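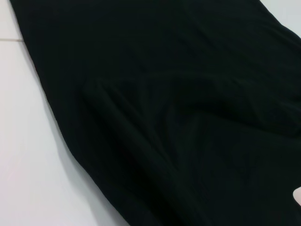

Folding as a monthly bill: a look at the Domesora offer

Several readers have forwarded the Domesora brochure since January, mostly people with small laundries or uniform stores, and most with the same question attached: is it worth ringing them? My short answer is that you can ring them, but have a list of questions next to the phone.

What Domesora sells is called Merketti. It is a two-armed folding station on a white bench, offered on subscription. You don't own it. They install it, set it up on your garments, look after it remotely and take it away again if you stop paying. The minimum term is 18 months. The brochure calls this "folding as a service", a phrase I would happily never read again, and says the station will handle "everyday garments in any starting state".

Any starting state is a big claim. A T-shirt that has been laid out flat is one job. The same shirt straight out of the basket is a different one, and most of the labour in a folding room goes on turning the second into the first. Watch anyone good at it. The folds take a moment. The shake, the finding of the shoulders, the pulling of one sleeve out of itself, that's where the minutes go over a shift.

I put this to Ertuğrul Güneş, who handles trials for Domesora, and to be fair to him he didn't wriggle. The price in the brochure is based on garments presented flat, he told me. Unfolding from a heap is "supported" but slower, and they won't put a figure on it in the contract until they have seen your stock. So the headline rate is for the easy half of the job, and a person still has to stand there doing the other half unless you agree otherwise in writing.
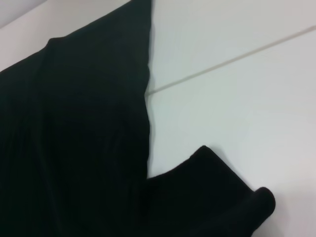 Black knitwear on the white bench, with the end of the sleeve rolled.

Then there is the matter of dark clothing. I asked about black because half the people who write to me wash for restaurants, bars and theatres, and black is what they wash. Anything that relies on cameras has to find an edge before it can pick one up, and a fold in black cloth gives it very little to go on. Against a pale bench the outline is easy enough. Inside the outline I struggle myself to say which layer is on top, and I've been looking at shirts for a living for longer than I'd like.

Domesora's answer is that the system is "colour independent". I would want to see that tested with your own black shirts, under your own lights, with the worn ones mixed in. Old cotton goes limp and new cotton doesn't, and knitwear curls at the ends whatever you do to it. The brochure has one line on knitwear and it is in the small print: long sleeves and knits are "subject to assessment".

The one customer they were willing to name is Janjua, a workwear laundry in Skornberg. I rang. The manager there was polite and a bit guarded. They have had the station for 11 weeks and use it on short-sleeved tops only. She said it had been stopped more often in the first fortnight than she had been led to expect, less often after that, and that she had not moved anyone off the folding tables because of it. When I asked if she would sign again, she said to ask her when the term was nearer its end. I don't hold that against the machine. I do note that it is the reference they chose to give me.
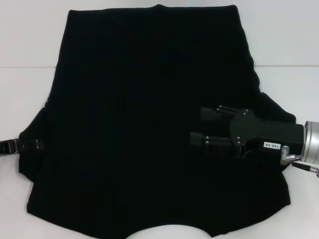 A short-sleeved top is about as kind a garment as you can give one of these stations, and I'd treat any demonstration that sticks to them as a starting point. Ask to have the shirt picked up, dropped, and started again from wherever it lands. Ask for it inside out. Ask what happens when a gripper takes hold of two layers and only wanted one - does the station notice, or does it carry on and hand you a neat parcel with a sleeve trapped in the middle? Güneş said it checks the result before stacking. He couldn't say how many bad folds get past the check, and I think a firm asking for a year and a half of your money should know.

On cost, the quote I was shown was 41 pounds a day for each station, every day of the term, with installation on top. That includes the days you are shut. It also includes remote help, but only between 7 in the morning and 6 in the evening, and plenty of you run an evening shift. Out-of-hours cover is extra and the price is "on application". Spare finger pads are charged for as well. I asked how long a pair lasts and was told it depends on the fabric.

Things I would get in writing before signing:

The rate for your garments from a heap, measured on your premises.
Who pays when a garment is pulled out of shape or snagged.
What counts as downtime, and whether waiting for a remote operator is included in it.
A way out after three months if the agreed rate isn't met.

The last one matters most to me, and Domesora wouldn't commit to it when I asked. "We look at it case by case" was the reply. Janjua didn't get one.

I've asked for a session with a bag of mixed black stock, long sleeves included, tipped on to the bench as it comes. They have said yes in principle and haven't offered a date. If you already have a Merketti on trial, write in and tell me what you're feeding it.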